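Search this site
Search
December
Posted by Dace Mägi

I nearly didn't go, which seems silly now. The invitation had been on our fridge since the autumn, tucked behind the bin calendar, and it was only when Baiba rang at half past nine asking if I was still driving that I remembered I'd promised her a lift. So off we went to Jultavley, heater on full, to spend a day looking at robots.

For those who haven't been reading long – my brother-in-law Harvey Friesen works at Pandico, and every winter they throw the doors open and let the families, the neighbours and anyone who's simply nosy wander about. I am firmly in the nosy camp. You sign in at a desk, you get a sticker with your name on (mine said Dacey, which I wore all day without complaint) and somebody points you towards the coffee.

The first half hour was a talk upstairs by Rasmus Rebane, who is tall and quick and obviously loves all of it. He told us that what we find easy is often what a machine finds hardest. Lifting the same metal part off the same spot all day? Fine, they've done that for decades. Picking up something crinkly that's landed any old how is another matter. He said they had recorded 529 tries at one job alone, and that he'd personally sat through 106 of them in a single week. Baiba whispered that she'd have wanted a cushion.

Then we all trooped down to the workshop and I got a proper nose at everything. It's a lovely muddly sort of room, benches with bits and bobs all over them and shelves of red bins, and it made me feel a lot better about my own garage.
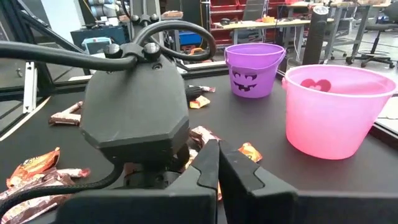
Sorting sweets was the demonstration I'd come for, mostly because Harvey had been going on about it since the summer. You can see why they picked it, too, as children will stand and watch sweets being moved for far longer than they'll listen to a talk. I had a soft spot for the buckets, one purple with a jack-o'-lantern grinning on the side and the other pink with a heart in it, and all those shiny wrappers lying on the black worktop looked like the end of a very good party. The fingers on the gripper are much more pointed than I'd imagined, too. I'd been expecting something like the claw at the seaside arcade!

Ott Šimkus was running it, and he was very patient with us. He explained that there's a little camera by the wrist, so the robot gets its own close-up view of whatever it's reaching for, and that the wrappers are a pain for it because they shine differently depending on which way they've fallen. A small boy next to me asked if it knew which ones were nice. Ott said no, it only knew what they looked like, and the boy seemed to think that was a terrible waste.

We watched for 40 minutes, far longer than I'd planned. The first few goes were slow – painfully slow, the arm would creep down and stop and have a think – and one sweet got dropped and the whole room went "ohhh". When it finally let one go into a bucket there was actual clapping. I clapped. Baiba clapped and then pretended she hadn't.

I did ask Ott what it was all for, as I doubt there's much of a living in sweets. He said the same sort of handling is wanted for packing small mixed things into boxes, and a firm called Gilten has been talking to them about it. I asked if that meant fewer people doing the packing and he didn't dodge it. He said some jobs would change and he couldn't promise how. I'd rather have that than a brochure, though it did stay with me on the drive home, having done two Christmases on a packing line myself when I was nineteen. My hands ached for weeks, but I was glad of the money and gladder of the company.

Lunch was soup and a cheese roll in the canteen, both decent. Parking was dreadful, as ever, so if you're thinking of going next year get there before ten and use the field by the chapel. Take a warm jumper as well, the big doors are open half the time.

Baiba wants to go again and has already told Harvey to put her down for a sticker. I've still got mine on my coat.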